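Handout 6: Spectral Doppler, sampling and aliasing
Revised October 1, 2020. Read with chapter 3 of the course text.

Continuous wave Doppler has no range resolution. Pulsed wave Doppler has it, at the cost of a limit on the velocity that can be measured.

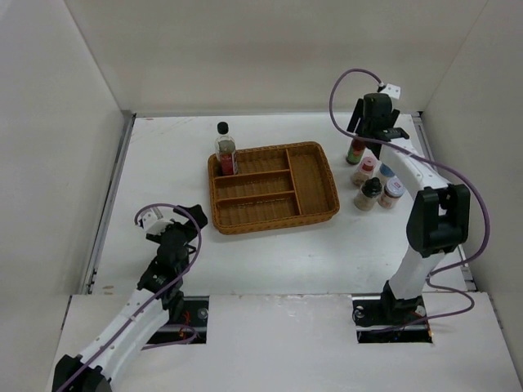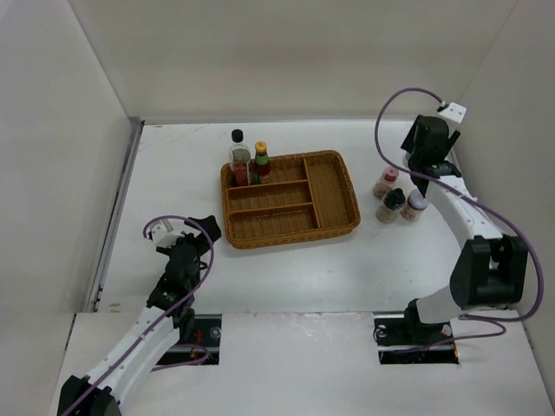
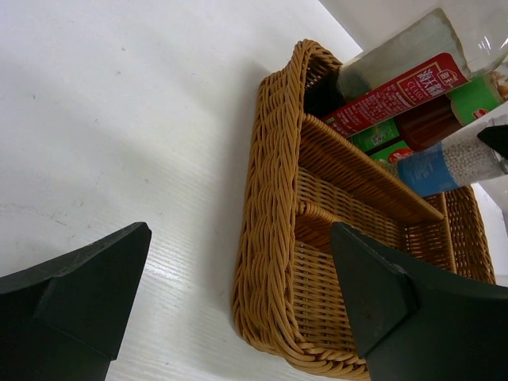

*Fig. 6.1. Divided wicker tray on a white tabletop, three views.*

## 6.1 The Doppler equation

The shift is

 fd = 2 · f0 · v · cos(θ) / c

where f0 is the transmitted frequency, v the blood velocity, θ the angle between beam and flow, and c the speed of sound in tissue (1,540 m/s). The factor of two appears because the moving cell first receives a shifted wave and then acts as a moving source.

At θ = 90° the cosine is zero and no shift is recorded, whatever the velocity. Above 60° small errors in setting the angle give large errors in v. In cardiac work the beam is lined up with the flow and no angle correction is applied.

## 6.2 Nyquist limit

The pulsed system samples the shift once per pulse. The highest shift it can show without ambiguity is PRF/2. Anything above this wraps to the opposite side of the baseline.

The PRF is itself limited by depth d, as each echo must return before the next pulse is sent:

 PRF(max) = c / (2d)

To reduce aliasing:

- move the baseline
- raise the velocity scale (PRF)
- use a window with less depth to the sample volume
- use a lower f0
- change to continuous wave

Moving the baseline does not change the total range. It assigns more of the range to one direction.

## 6.3 Wall filter

The filter removes strong, low-frequency signals from the vessel wall and valves. For arterial flow start at 50 Hz. Set too high, it also removes slow flow near the baseline, and diastolic flow may be read as absent.

## Problems

1. PRF is 1,000 Hz. State the largest shift shown without aliasing, baseline centered.
2. Find the maximum PRF at a depth of 14 cm.
3. A student doubles f0 and keeps depth and angle fixed. What happens to the highest velocity that can be measured?

Written answers to S. Quiroga before the December lab. Show units at each step.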